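Keeping small parts in order
2 min read

When you take something apart, work from left to right and lay each piece down in the order it came off. Refit from right to left. A strip of old towel stops screws rolling. 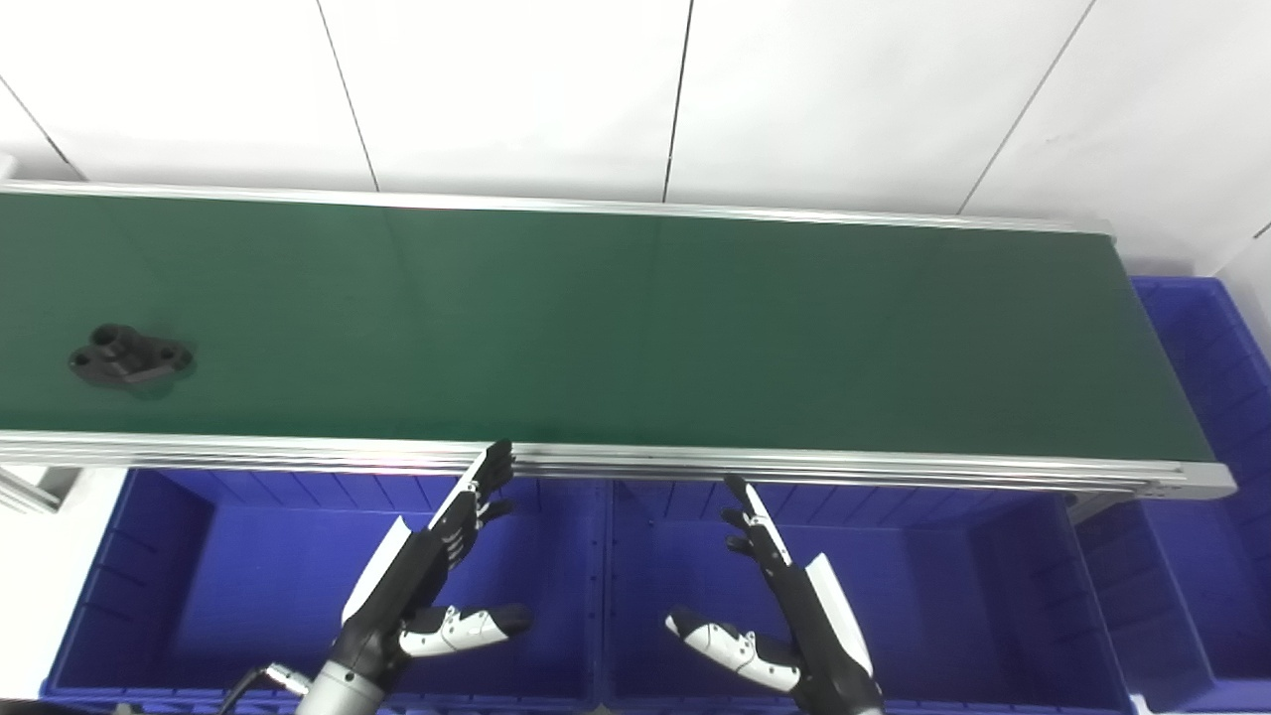 Black part with rounded ends, on a green belt.

Bag the screws for each panel separately and write on the bag in pencil – marker rubs off once it gets oily. Springs go in a lidded jar.

Recent tips
Freeing a stuck drawer
Storing sandpaper flat

Comments
Renata Godoy: Egg boxes work too.
Takumi Oshima: I use a muffin tin.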